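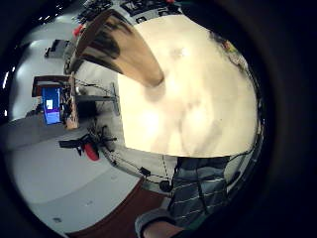
**Workplace automation at Zusov** refers to the gradual handing over of bench work to machines at the Zusov repair works in Mambridge, and to the changes this brought for the people employed there. The works had 285 staff when the first three robot arms were set up at its Cetdale annex in July, under the workshop manager, Sebastião Damasceno.

## Effect on jobs

The arms took on sorting and tray filling, the sort of chore most people were glad enough to see go. Fault finding stayed with the technicians, and so did the fiddly business of fitting cables – still very much a matter of fingers and patience. 40 employees moved into new roles, chiefly teaching the machines by demonstration and checking their work afterwards. Pay grades for these roles were settled on January 17, 2022.

Emerson Sampaio, a long-serving bench hand, wrote kindly of the change in the staff newsletter, though he missed the chatter of the old sorting line and felt that newer colleagues had fewer easy jobs to learn on.

## See also

- Assunção training program
- Job rotation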